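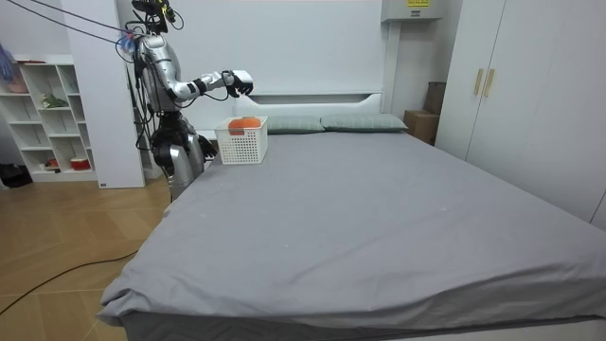
We have been short one coach since December, Gitau Kaijage told the athletes at the end of the season, and the distance runners have felt it more than anyone. They need a person who is at practice every day and who will notice when somebody's grades start to slip.

Print this page | E-mail this page
17 shares | 4 comments

Assistant Coach, Men's and Women's Cross Country and Track (Distance)
Grikelen College, Department of Athletics

Grikelen College is looking for a full-time assistant coach to work with the distance runners in its men's and women's cross country and track programs. The position reports to the head coach, Gitau Kaijage. It is a twelve-month appointment with benefits, renewable each year depending on performance and budget.

The programs compete in cross country in the fall and in indoor and outdoor track in the winter and spring. Practices are held at the Wickramasinghe Fieldhouse, on the outdoor track behind it, and on the Madier trails north of campus. Most of our athletes carry a full course load, and a good number are in majors with afternoon labs. The assistant coach will be expected to plan training around class schedules. We do not ask athletes to drop a required course for practice.

What the job involves

The assistant coach writes and supervises daily training for runners in events from 800 meters up. This includes early morning sessions during the fall and a second supervised session on some afternoons. The coach travels with the team to meets, helps with entries, and drives a college van when needed.

Recruiting is a large part of the work. You will contact high school coaches, host campus visits, go to meets in the region, and keep the recruiting records up to date. Admissions makes all admission decisions, and coaches may not promise an outcome to a student or a family.

You will also be the distance group's contact with the academic support office, run by Farzana Mridha. That means a short meeting with her every other week during the semester, collecting travel letters before each trip, and helping first-year athletes set up study hours. Runners on the road are expected to have quiet time for school work, and the assistant coach is in charge of seeing that they get it.

Other duties include equipment inventory, help with home meet setup, work at the summer running camp, and posting results. Results are to be sent to the sports information office the same day.

What we require

A bachelor's degree in any field, completed by the start date.
Coaching experience at the high school, club or college level. Time as a graduate assistant or student assistant counts.
A valid driver's license and a record that meets the college's van policy.
Current CPR and first aid certification, or the ability to get it within 6 weeks of hire.
Willingness to work evenings, weekends and some holidays in season.

What would help

Experience recruiting college athletes.
Having run in college, at any level.
Knowledge of eligibility rules for transfer students.
Experience with steeplechase, which we have not coached well in recent years.
Comfort with Peltia, the training log our athletes use. We can teach it to you if you have not seen it before.

Pay and housing

Salary depends on experience and will be discussed at the first interview. The college does not provide housing for this position, but the human resources office keeps a list of local rentals and can send it on request. Moving costs may be covered in part for candidates coming from out of state. Meals and lodging on team trips are paid by the department. Summer camp work is paid separately.

How to apply

Send a cover letter, a resume, and contact information for 4 references to the athletics office by mail or through the college jobs page. At least one reference should be an athlete you have coached. In the letter, please tell us how you would handle a training week in which several runners have midterms. One page is enough. Do not send training plans with the application. We will ask finalists for one.

Put position number 3272 on everything you send. Applications without the number go to the general pool and may not reach us in time.

Review begins May 29, 2024 and continues until the job is filled. First interviews are held by phone or video. Finalists will be invited to campus for a day, meet with the head coach, Farzana Mridha and a group of athletes, and lead part of a practice. Bring running shoes if you would like to go out with the group, though this is optional and has no effect on the decision.

The person hired should be able to start before the cross country team reports for preseason. An offer depends on a background check and proof of degree.

Questions about the coaching duties should go to Gitau Kaijage. Questions about pay, benefits or the application itself should go to human resources. Please do not contact current athletes about the position.

Grikelen College is an equal opportunity employer. Applicants who need an accommodation at any stage should let human resources know when the interview is scheduled.

Print this page | E-mail this page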